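# Eight months with the arm on line two

I promised a few people I'd write this up once the dust settled. It hasn't settled completely, but I have a free evening and if I wait any longer I'll forget the details.

For anyone new here, I work at Tresevari. We pack and ship tableware and small household goods, mostly for stores that don't have their own warehouse. I've been on the packing floor for six years and a shift lead for the last two. In the fall the company put a robot arm on line two. Before it arrived there was a meeting where we were told nobody would lose their job, and so far that has held. What did change is what the jobs are.

The arm handles the set-down step. A piece comes along, the arm picks it up, places it where it needs to go, and a person does the wrapping and the box. It used to be that the same person did all of it. On a normal shift line two moves 240 sets, which is close to what we did before. I mention this because my brother-in-law assumed we must be twice as fast now. We aren't. Wrapping takes as long as it always did, and wrapping was the slow part.

The difference is in people's shoulders. Consuelo Zapata had been on that line longer than anyone and had been to physical therapy for her right side. She doesn't reach across all day anymore. She told me in March that she had gone a whole month without taking anything for it, and I believe her because she used to keep the bottle on the shelf by the tape.

What she doesn't like is the pace. When you did the whole job yourself you could speed up before lunch and ease off after. The arm doesn't do that. It goes when it goes, and if you're behind, it waits, and everyone can see it waiting. We asked for the status light to be turned so it faces the wall and management agreed. It sounds like a small thing, but it helped more than the training did.

The other big change is that part of the work now happens before anything reaches the floor. New items get tried out in simulation first. Devendra Prajapati used to run the forklift and now spends half his week at a desk with the software, which is called Rasteo. He loads the shape of a piece, picks a gripper setting, and runs it until he's happy or gives up. The rooms that come with the program are more like somebody's dining room than a warehouse. He says the furniture doesn't matter, he's watching the fingers.
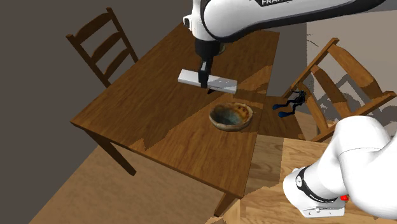 Long flat pieces are what he has spent the most time on this spring. If you grab one away from its balance point it wants to tip, and then you're lowering it onto one end. Bowls have their own problem, which is the rim. A person knows without thinking to be gentle with a rim. Devendra has to put a number on it, and the number is different for every supplier.

He got the desk work because he asked for it. Two others asked as well and didn't get it, and that caused some bad feeling that I don't think was handled well. There was no posting. Omprakash Rastogi, who runs operations, said afterward that there should have been one, and there will be one for the next opening. I'm going to hold him to that.

Pay is the part people ask me about most. The desk role came with a raise. The packing roles did not, even though packers now clear jams and restart the arm after a stop, and that wasn't in anyone's job description before. We raised it at the last review. The answer was that it would be looked at. I've written down the date of that meeting and I'll bring it up again.

Jams are down, for what it's worth. In the beginning we'd have one most mornings – usually a piece arriving turned the wrong way. Ikechukwu Odukoya on nights fixed a lot of this by screwing a strip of wood to the side of the infeed so things line up on their own. There was a proposal from the installer to add a second sensor. The strip of wood is still there and the sensor was never ordered.

My own job has changed less than I expected. I spend more time on the schedule and less time filling in for people. I do miss the filling in. You hear things when you're standing next to someone with a tape gun that you don't hear from the office door.

Line three is supposed to get an arm next. I've asked that the people on that line see Devendra's setup before anything gets bolted down, and that they get a say in where they stand. Omprakash said yes to the first and is thinking about the second.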